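Course notes, unit 3: sorting and bagging small goods

These notes go with the February block of the stockroom course. Bring them to the practical. The reading is the first half of the Gellholm packing guide; skip the chapter on pallets.

## What counts as small goods

For this course, small goods are items that fit in one hand and have no carton of their own, or a carton too soft to stack. Cords, laces, cables, soft toys, snack packets and refill packs all belong here. Glass and anything with a blade do not. Those are covered in unit 5.

Small goods cause more trouble at stocktaking than large ones. They slide under each other, and a packet with a crumpled wrapper on top of it gets missed. Most of the errors in last term's exercise came from two items recorded as one.

## Order of work

1. Clear the table and lay a cloth on it. A cloth keeps round items from rolling.
2. Put the open box at the far side, long side toward you.
3. Tip the goods out in front of the box, then spread them with your hands.
4. Pull out everything that tangles: cable, cord, laces, ribbon.
5. Bag the tangling items first, one kind to a bag.
6. Turn printed packages so the barcode can be read.
7. Put soft items in the box last.

Step 4 is the one people leave out. If a cable stays in the pile, it comes up with whatever is lifted next to it.

## Coiling and bagging

Use clear zip bags only. Paper envelopes are fine for posting but you cannot check the contents without opening them.

**Cord.** Wind it into a flat oval, about as long as your palm. Tuck the end under the last turn. A flat coil lies down in a small bag and several bags can be filed upright, like cards.

**Laces.** Keep the pair together. Fold into loops of even length and bring the tips to the middle of the bundle, where they can be seen through the plastic. Tips differ in color and finish, and customers ask for them by that. Laces need a larger bag than cord. Do not force them into the small size – the seal opens again in the box.

**Cable.** Coil loosely. Tight bends damage thin cable. Leave it out of the bag until it has been tested and labeled.

Press the air out before closing. Run a thumb along the seal line twice.

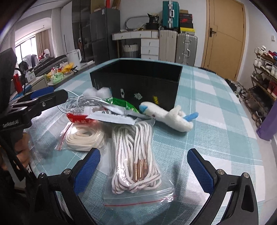

*Page last changed: February, by Ottilie Hauser*

The cord and the laces are in their bags, each in the right size, and the copper-colored tips show near the middle of the lace bundle. The thin cable on the left is still to be dealt with. The plush toy and the fluffy white item go in last, over the packages.

## Labels

Zidar labels are used for bags, Seidel labels for boxes. Write the item, the color and the shelf. Place the label below the seal, never across it. Up to 15 bags go under one box label; after that, start a second box.

## For the practical

You will work in pairs, with one box per pair. One person sorts and the other writes the list, then you change places for the second box. Hand in both lists together, with your names on each sheet. Use the Gania list form, number 2995. Spare copies are in the tray by the door.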